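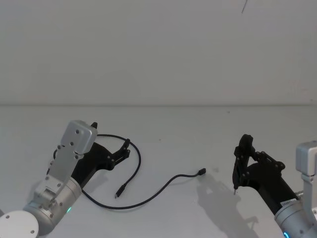
Plosside Interior Paint Aging Set: README

Version 7, released 2018-06-15

Overview

Plosside is a table of color and gloss measurements taken from painted wall panels as they age indoors. It covers white and off-white interior paints only. The set is meant for people who model yellowing, plan repainting cycles, or need reference values for flat finishes under ordinary room light.

Contents

panels.csv: one row per panel, 344 rows
readings.csv: one row per reading, keyed to panel_id
paints.csv: binder type, finish and nominal white for each paint code
rooms.csv: window direction, lamp type and heating type for each room
CHANGES.txt: corrections by version

Files are UTF-8, comma separated, with a header row. Missing values are left blank. Older versions used -1 for missing gloss values, and scripts written for those versions need to be updated.

Fields in readings.csv

panel_id: text, site letter plus number
day: integer, days since the final coat
L, a, b: CIELAB values, D65 illuminant, 10 degree observer
gloss60, gloss85: gloss units at the stated angle
rh: relative humidity at time of reading, percent
flag: see below

Sites

Panels hang at two sites, Semberg (code S) and Manutetti (code M). Semberg rooms are heated by radiators. Manutetti rooms use forced air and are drier in winter. The sites used different primers until panel S508, so do not pool earlier Semberg panels with Manutetti panels without a primer term. Panel numbers are not consecutive; the highest in use is M835.

Flags

0: no issue
1: scuff or hairline crack inside the measuring area
2: panel wiped within a day of reading
3: instrument recalibrated after reading, value not corrected
4: panel moved to another position in the same room

Readings with flag 1 are kept. Drop them for gloss work. For b values the effect is small unless the crack exposes primer.

Known problems

The May readings at Manutetti have no rh values because the logger was off. Gloss at 85 degrees is unreliable for textured panels. Paint code P7 was relabeled by its supplier during the study and may cover two formulas.

Loading

The sitompul package reads all four tables and joins them on panel_id, paint code and room code. It does not filter flags by default. Set drop_flags to a list of codes to exclude them.

License

CC BY 4.0. Cite the set by name and version.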